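Polthorpe Automation Notes — April
By the Bekudeck gripper test group

4. Comparing Finger Plates on Soft Produce
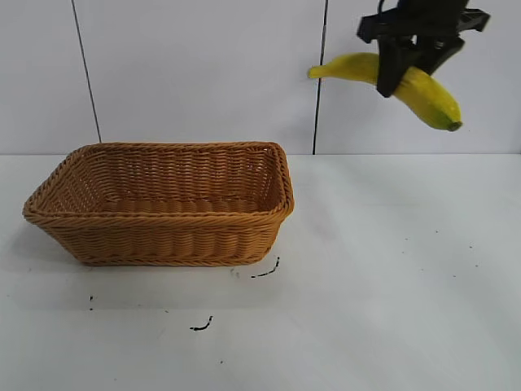
4.1 Setup

Figure 1 shows the broad-plate fingers holding a banana above the table during a trial at the Polthorpe bench. The task is the same in every trial: pick up one piece of fruit from the table, carry it to the woven basket, and release it inside the rim. The table and back panels are white, which keeps the background simple for the fixed camera. Lighting was left at one setting for the whole comparison.

We tested two sets of fingers on the same arm. The first set, Kassab, uses wide, stiff plates with a flat inner face. The second, Grokano, uses narrower fingers with a thin rubber pad glued to the tip. Both mount to the same housing, and swapping one for the other takes a hex key and a short recalibration of the closing width. The controller, the approach path, and the grasp planner were not changed between sets.

Each set was run for 215 trials on bananas. Fruit was bought in small batches and replaced when the peel began to soften. We did not sort by size or curve, so the two sets saw a mix of shapes.

4.2 Grasp placement

The planner aims for the middle of the fruit, with the fingers closing across its short axis. On a straight object this is easy to place. On a banana the center of mass can sit off the line between the fingers, and a grasp that looks centered from the camera may still let the fruit rotate once it leaves the table. In Figure 1 the fruit is close to level. Trials like this gave the planner no trouble at the basket — the drop height could be kept low and both ends cleared the rim.

The wide plates have one clear drawback. The front plate covers a band across the fruit, so the camera loses sight of the contact area as soon as the fingers close. We could not use the image to check for slip there and relied on the motion of the two free ends instead.

4.3 Results

The Kassab plates dropped the fruit before release in 13 trials. The Grokano fingers dropped it in 50. Most of the Grokano drops came during the first part of the lift, when the fruit swung around the narrow pads. Drops with the wide plates were spread over the whole path and had no single cause that we could find in the logs.

Peel marks went the other way. The stiff plates left a visible line on the fruit more often, mainly when the closing width was set too tight after a swap. We reduced the grip force by one step and the marks became fainter, but we did not rerun the full comparison at that setting.

In 2 trials with the Kassab set the fruit was carried correctly and then landed across the rim of the basket. We counted these as placement errors and kept them out of the drop totals.

4.4 Limits

Only one fruit, one basket, and one camera position were used. A second camera aimed from the side would show the contact area behind the front plate, and we plan to add one before testing rounder produce. The finger pads also wear with use — we did not track this, and some of the later Grokano drops may come from it.

Contact: Bekudeck gripper test group, Polthorpe | © Bekudeck. All rights reserved. | Back to top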